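The new arms at Wollar have been on the sorting bench since February, and the kitting crew has stopped saying good morning to them. What has changed is mostly the shape of the day. The 484 refills a shift are going over to Nenik's machines a few at a time – foam blocks and toy pieces first, anything with a lid much later.

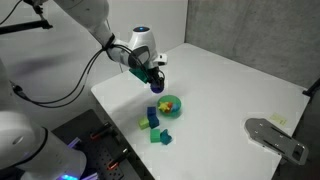 Kitting & Returns, Wollar site

Two of us now spend the first 53 minutes teaching grips, a skill missing from every job description in the building. The rest check bowls and argue with the label printer, which remains fully manual in temperament. Wrist complaints are down, meetings are up. Retraining slots are open to all 14 on the crew; sign up at the Stenditz desk before the 2 p.m. break.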